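Speaker notes – "Fixed wireless in a valley town: what we measured in Plininlow"
Valtteri Valtonen, Lorkar

Slide 1 – Title
Say name, say Lorkar, say we're a small regional carrier. 25 minute slot, leave time for questions. Ask people to hold the backhaul questions until slide 8, there's a slide for it.

Slide 2 – Where we started
Plininlow has one main street, a river and hills on both sides. Copper lines from the old phone company, most of them past their useful life. We had 300 homes on the waiting list for fixed wireless before we had put up a single radio. The town office wanted fiber. We wanted fiber too, but the river crossing alone would have eaten the first year's budget.

Don't spend long here. People in this room know the story, they all have a town like it.

Slide 3 – The plan on paper
Seven sites. Four on existing poles, two on the grain building, one on the school roof. Savolainen did the coverage model. The model said everyone on the east side would get a clean signal. Pause, go to next slide.

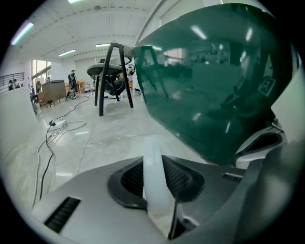
Slide 4 – The east side
The model used terrain data with no trees in it. The survey was done in winter, so the drive test agreed with the model and we signed off. In May the leaves came out and the calls started. Homes that had been getting the full rate dropped by half or worse.

Talk through the two sets of figures: the winter survey, and the same streets in May. Same radios, same tilt, same power.

If someone asks why we didn't go to a lower band: we did, later, for the worst streets. We only hold a small slice of it, so it fixes coverage but not speed.

Slide 5 – What the headline number means
The flyers said "up to 1000 megabits." Best we ever logged at a customer's house was 886, at four in the morning, with line of sight to the school roof. That is a real result and I'm happy with it, but it's one house with nobody else awake on the sector.

What we print now is the evening figure for the customer's own street. Sales didn't like this at first. Complaints about speed went down, sign-ups stayed the same.

Read out the old flyer text and then the new one. Keep it short.

Slide 6 – Indoor units versus outdoor units
We shipped indoor units first so people could set them up themselves. Saves a truck roll. Problem is where people put them. Behind the TV, inside a cabinet, on the floor behind the couch. Newer windows with a metal coating also cost us a lot of signal, more than the wall did in some houses.

Now: if the street is on the weak list, outdoor unit by default, installed by us. Everybody else gets the indoor unit and a one-page sheet with a drawing of where to put it. The app shows a signal bar during setup. The bar helped more than the sheet. 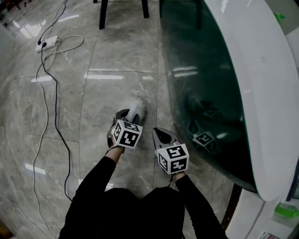

Slide 7 – The monitoring change
Before, we polled the sites every 15 minutes and looked at averages. A sector could be full for ten minutes at nine in the evening and the average looked fine. We moved to Nellent for monitoring and poll every minute. More storage, more noise in the alerts for the first few weeks. We turned off a lot of alerts.

Mention: we now look at how long a sector stays full, and let the average go. Someone will ask for the threshold. Tell them ours, but say it depends on the plan mix.

Slide 8 – Backhaul
Microwave link from the grain building over the ridge. Rain takes it down a step or two but it hasn't dropped completely. Second link is ordered. Until then all seven sites share one path, and that's the part I worry about.

Slide 9 – What we would do again, what we wouldn't
Would do again: the school roof. Good height, power already there, the school gets a free line.
Would not: sign off on a winter survey. Would not: print a speed we can't deliver at eight in the evening.
Undecided: indoor units. Ask me next year – we're still counting the returns.

Slide 10 – Questions
Email on the slide. I'm at the Lorkar table until lunch on Tuesday. The spreadsheet with the street by street results can be shared, minus the addresses.

Spare slide if there's time: leaf loss by tree type. Birch is not so bad. Wet spruce is bad all year.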